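Visit notes: Fludbridge, the Lorgate meals site and the Javex workshop

Typed up on the train so excuse the state of it. September 2021. Went with Poonam Nautiyal, who set the whole thing up and did most of the asking.

Two stops. Morning at Lorgate, who make ready meals for hospitals and day centres. Afternoon at Javex, ten minutes' walk away, who are working on the arm Lorgate want for their vegetable line. Good idea doing it in that order.

Lorgate first. Hairnets, blue overshoes, hand wash, hand wash again. Site manager is Recep Çınar, started there on pot wash and still talks like it. Loud in the kitchen, you have to stand close. 136 people on the books across all shifts, more nights than days. They already have automation of a sort: tray sealer, label printer, a lifting thing that tips the big pans so no one has to. The tipper went in last March and it's the only machine anybody spoke of with love. Two women on the line told me they used to go home with their backs in bits. Now they press a pedal.

The sealer less popular. It sets the pace. When it runs, you run. One of the packers said she used to be able to stop and have a word with the person next to her and now she watches the belt. Recep didn't argue with that. Said they had slowed it a touch after complaints and output hardly moved, which he found embarassing.

The new arm would do portioning, putting veg pieces into pots and trays. Dull, cold work, and the bit where they lose people quickest. 17 stations on that line at the moment. I asked straight out how many would be left. Answer: doesn't know, wants to move people over to cooking and checking, nothing signed. Poonam asked whether the staff had been told "nothing signed". They have, apparently, at a meeting, and there's a sheet up by the lockers. I saw the sheet. Fairly plain wording, to be fair to them.

Sandwich on a wall. Then Javex.

Small place, upstairs, smells of coffee. Đức Tô showed us round, with Yasuo Okabe joining late from a call. They do the practice work on picking things up and putting them in a pan, at a toy kitchen, over and over, long before anything goes near a food site. I thought we'd be in there five minutes. Nearer an hour in the end.

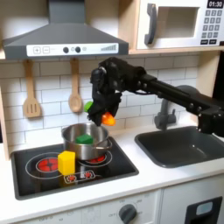 Asked Đức what counts as a good day. He said a boring one. The hard part for them is small awkward shapes, and letting go of them cleanly. Real veg is worse, he said, every piece differnt and half of them slippery. They're nowhere near Lorgate's speed and he didn't pretend otherwise. 100 tries in a session is normal, each one written up by a person, and someone has to reset everything in between. So there's a job there that didn't exist before, and it is also a bit dull. Yasuo laughed when I said so and agreed.

What I hadn't expected: two of the people doing the resets came from Lorgate. Six-week placements, same pay, their idea was to have folk who know the line say what is daft about the plan before it's built. Already useful. One of them, Noboru Aoki, told them the pots on the real line come down hot and crooked and someone nudges them straight every time without thinking. Not in the spec. No one upstairs had ever written it down. Yasuo has since rewritten that section.

Noboru's view of it all, more or less: he'd take the cooking job tomorrow, he's less sure about mates of his who are 60 odd and like where they stand. Wants the training offered on nights too, not just days. About 20 people have put their names down so far, nearly all from the day shift. Poonam is going to chase that.

To follow up:
Recep to send the shift rota before and after the sealer.
Ask about breaks, forgot to.
Javex happy to have us back when the trial kit goes into Lorgate, no date.
Find out who Fujimoto are, the name was on a folder at both places and I never asked.

Train's pulling in. Rest when I've found my other notebook.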